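4.2 Does the planner use the second view?

Grerkuddale reports that its two-arm policy plans over the cloth as a whole. We doubt this. The training set holds 3,611 folding episodes recorded with hand-held grippers, and we kept 3,155 after dropping those where the pose track jumped. We then retrained the policy with one wrist view blanked out. If the planner reasons about both grasps, as Magalhães and Briem claim, the loss should be large. It was small, and on the held-out homes we could not tell it apart from the change between two random seeds.

A simpler reading is that each arm follows the nearest fabric edge and the timing comes from the demonstrations. Figure 2 gives a typical wrist view from a bedroom recording: a brown cloth is pinched at an upper corner by the other gripper, while a strip of it passes between the yellow fingers. Much of what the planner would need is visible from this one side. Guerra's attention maps do not settle the matter – they show where the network looks, and say little about what it does with the result.

Figure 2. Wrist view during a two-handed cloth task.

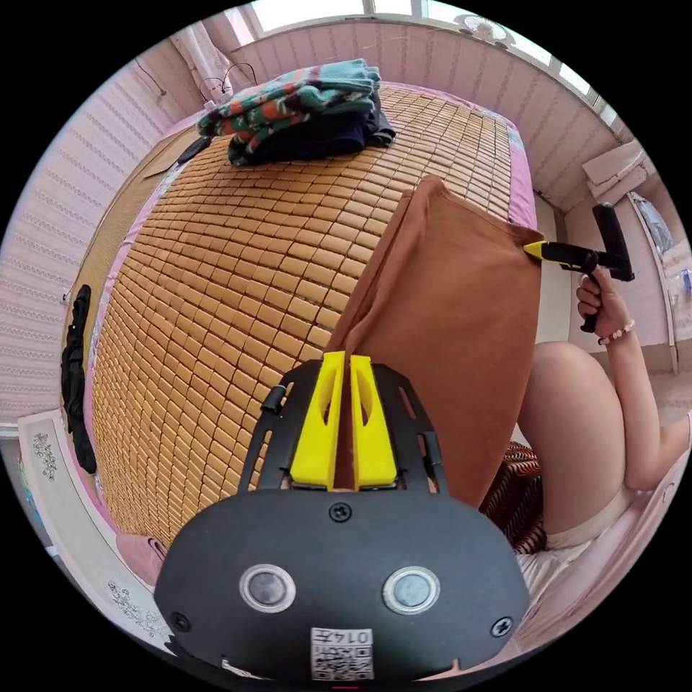

We therefore treat the coordination claim as open until it is tested with the two views out of step.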